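Frequently Asked Questions - Reviews, Scores and User Ratings

How is the Skelik Score calculated?
Each score combines published critic reviews with verified owner ratings. Critic reviews carry more weight during the first four months after release. As of 5/24/21, the scanner and printer section covers 1,719 products.

Why does a product show no score?
A score appears only when enough reviews have been collected. Until then, the page lists specifications and prices only.
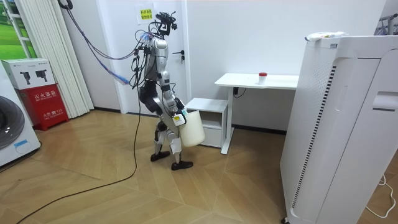
Humanoid robot carrying a white bucket.

May I request a review?
Yes. Use the request form and give the full model number as printed on the rating label. Requests are read by Ilona Katona, who maintains the review queue. We received 2,848 requests last year and cannot reply to each one individually.

Do manufacturers pay for placement?
No. Rullari and Morero advertise on this site, but advertising is handled by a separate office and has no bearing on scores or on the order of listings.
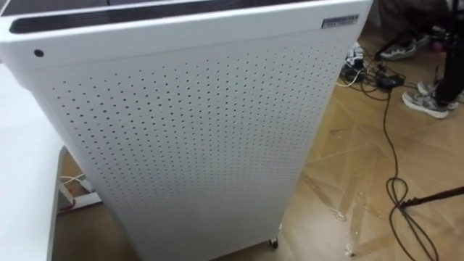

Products on loan are returned to the manufacturer when testing ends. Products we purchase are kept for one year so that later firmware can be checked.

Why was my user review removed?
Reviews are removed if they concern shipping or a seller, if they repeat text from another site, or if they have been reported and the report is upheld. You may appeal within 53 days - please quote the reference in the notice you received.
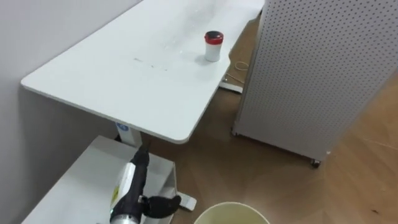
White desk with a small red-lidded container.

How do I report an error in a specification?
Select "Report" beside the item concerned. Corrections to the Atallah scanner range should be sent directly to Danica Matić, as several of those models share a product number.

Can scores change?
Yes. Scores are recalculated each night. Archived scores remain available under the History tab.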